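Search the list archive
Go

From: Hamdia Gudeta
To: Okville seed swap list
Subject: Re: sweet peas, too early?

Pouran Esfahani wrote:
> I have a packet of 66 sweet pea seeds left from last fall and I'm
> itching to get them going. Is March too early if I only have the
> unheated porch? Last year mine got all leggy and flopped over.

Hi Pouran! Not too early at all, I had mine going on the porch by the first week of March last year and they were fine (a bit sulky, but fine). I soak them overnight, then poke them into toilet paper tubes, two to a tube, and put the whole lot in a deep tray. Mahsa nicks hers with a nail file first and swears by it. I've tried it both ways and couldn't see a difference.

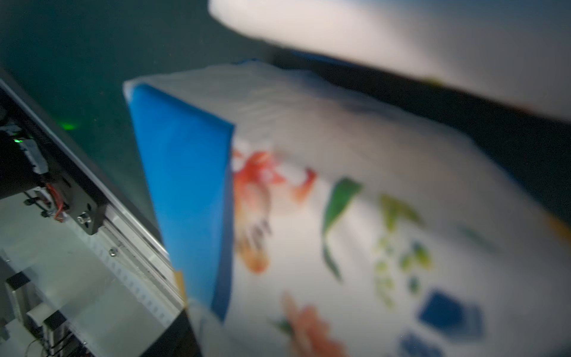

When should you pinch them out?
Once they have three pairs of leaves, take the tip off just above the top pair. I skipped that one year and got one long string per plant, with hardly a flower before July.

Legginess is mostly them being too warm and too dark, so your cold porch could be a blessing! Keep the mice off, though. I lost more than 58 seeds to them one spring and cried a little.

I've got six spare tubes of a purple one if you want to trade for your 66, or some of them anyway. I'm home most evenings after 7.

Hamdia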